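Ticket: Buchungssystem Physiotherapie, Standort Gerkormont
Status: gelöst, Beobachtung bis Monatsende
Gemeldet von: Kwaku Abugri, Empfang
Bearbeitung: Arnar Norðdahl, Letgate Support

Fehlerbild
Termine für manuelle Lymphdrainage (90 Minuten) werden im Kalender mit korrekter Dauer angelegt, die Behandlungsliege wird aber nur für 60 Minuten belegt. Folge am Montag: Doppelbelegung in Raum 2, eine Patientin musste umgebucht werden. Klassische Massage und Krankengymnastik nicht betroffen.

Verlauf
08:40 Fehler im Testmandanten nachgestellt. Tritt nur bei Terminen auf, die über das Online-Portal gebucht werden.
09:15 Cache geleert, Kalenderdienst neu gestartet. Keine Änderung.
10:05 Leistungskatalog geprüft. Beim Import im Februar wurde das Feld »Ressourcendauer« nicht übernommen, das Portal setzt dann den Standardwert 60.
10:30 Feld manuell auf 90 gesetzt, Nachlaufzeit Liege 10 Minuten. Testbuchung in Ordnung.
11:20 Bestandstermine neu berechnet. 2 Konflikte gefunden, Liste an Empfang.

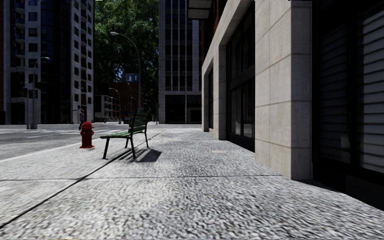 Gehweg mit Parkbank, computergeneriert

Offen
Empfang klärt die Konflikte telefonisch. Importvorlage wird vor dem nächsten Katalogupdate um das fehlende Feld ergänzt (Zuständigkeit: Norðdahl).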